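From the Drawing Room: Warm-up Circles

The Brokgate drawing group starts up again in September, and we are going back to the exercise we skipped most of last year. Before anyone gets to still life or lettering, the first 20 minutes of each session will be circles, drawn freehand in pencil on plain white paper. No compass and no tracing around cups.

Tape your sheet down at all four corners before you start. A sheet that slides will spoil a circle faster than a shaky hand will. Masking tape is fine on the desks and peels off without taking the paper with it if you pull slowly and keep it low. Please don't use packing tape. We lost part of the finish on one desk to it last spring and the repair cost us 70 dollars.

Draw one large circle and one smaller one, with space between them. Use a light line and move from the shoulder for the large one. The small one can come from the wrist. Don't erase. If it comes out as an egg, leave it and do another on a fresh sheet.

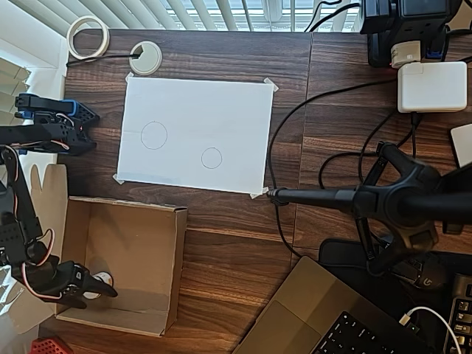 Reda Morsy wrote in to say that the small circle is the harder of the two and that beginners should be allowed to do it last, after the arm has loosened up. Reda also asked for softer pencils, as the ones in the supply drawer scratch.

Both points are fair. We will do the large circle first from now on, and a box of softer pencils is on the Hullik order along with 210 sheets of the heavier paper. Until it arrives, use the thin stock and put a spare sheet underneath.

Tape rolls go back in the cardboard box when you finish. Loose ends should be folded over so the next person can find them. Used tape goes in the trash and practice sheets go in the paper bin by the door, unless you want to take yours home.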